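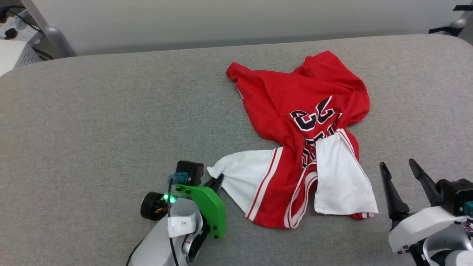
A red number 23 basketball uniform on a grey fabric-covered surface.

Piltmont launches email newsletter service for small businesses and local clubs

Tue 16 October – Piltmont, the digital marketing agency, has opened bookings for a new service that plans, writes and sends email newsletters for small businesses, clubs and community organisations. It goes by the name of Rundaseck and is available to new and existing clients from today.

Many of our clients have told us the same thing over the past year or two. They have collected a perfectly good list of customer email addresses, often over a very long time, and they have every intention of writing to those people, and then the shop gets busy or the season starts and another three months slip by. We have a great deal of sympathy for this, having let our own newsletter lapse more than once – and for one rather embarrassing stretch it did not go out at all between March and the following summer.

Rundaseck is meant for organisations that would like to be in regular touch with their customers or members but don't have a marketing person on staff. Each client begins with a planning session, in person or by phone, where we talk through who is on the list, how those people came to join it and what they might enjoy hearing about. From there our writers put together a calendar of 12 newsletters, one for each month, and send every issue over for approval before it goes anywhere near an inbox.

We tried the service out with 18 clients in Udberg and Tangen before deciding to offer it more widely. They included a bakery, two physiotherapy practices, a garden centre and several junior sports clubs, and we are very grateful to all of them for their patience while we worked out the approval process, which in its first form involved far too many attachments. The clubs in particular asked for a simple way to send different news to parents, players and sponsors, so list sorting is now part of the standard package and doesn't cost extra.

Clients keep full ownership of their mailing lists at all times and can take them elsewhere whenever they like. We don't buy or rent addresses, and we will only write to people who have agreed to be written to. Every issue carries a clear unsubscribe link, and a short plain-language report follows eight days after sending, showing how many people opened the newsletter and what they clicked on.

The first intake is limited to 20 organisations so that each one gets the attention it deserves. A second intake will open in March. Existing Piltmont website clients can add Rundaseck to their current agreement, and there is no setup fee for registered not-for-profit groups.

To book a planning session, or simply to have a chat about whether a newsletter would suit your organisation, please use the contact form on the Piltmont website or drop in to our offices in Udberg or Tangen during business hours. We'd be delighted to hear from you.

About Piltmont
Piltmont is a digital marketing agency with offices in Udberg and Tangen, offering website design, search advertising, social media management and email marketing to small and medium-sized organisations.

Media enquiries: please use the contact form on the Piltmont website and choose "Media".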